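3.2 Pattern and recall in rented rooms

Wallpaper choice gets little space in the housing literature. Mostly treated as taste, then dropped. Our interviews in Mokoena suggest it does more work than that. Tenants used pattern to date a room, to place who had lived there before, to decide whether to stay. Small repeating florals came up again and again, usually blue, usually on a pale ground (Fig. 1a).
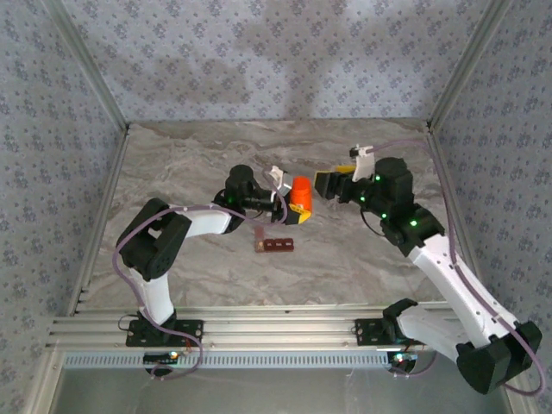 Rampersad wrote back on the first draft that we were mixing up two things, liking a pattern and being used to it, and that most tenants who defend a floral have simply stopped seeing it. Fair point. We recoded the transcripts with the two kept apart. Of 13 households, 10 spoke of habit first and liking second, if at all. The other three had picked the paper themselves, so the question hardly arises.

Scale matters too. Large prints were named quickly, and disliked quickly. Small sprigs were described in vague terms: "flowery", "a sort of blue", "like my gran's hall". Asked to draw the repeat from memory, tenants got the spacing wrong far more often then the colour. Same result in the Gollisora flats, visited in July, where landlords had put one paper through a whole stairwell. Colour names drift as well. The same sprig was blue to one tenant, lilac to the next, depending on the lamp (see Fig. 1b for a greyer lavender ground).

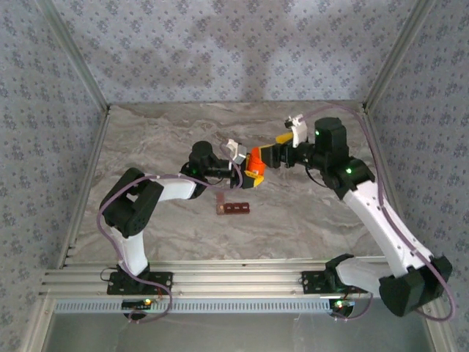

Surely the lamp is only half of it, one tenant objected when we read this passage back to her, old paper goes grey on its own and you'd need a fresh roll next to it to know. We had no fresh rolls. A later round should carry samples, and ask about fading before asking about colour.

Figure 1. Small floral repeats on wall paper: (a) dark blue motif, pale blue-grey ground; (b) bluish-purple motif, grey-lavender ground.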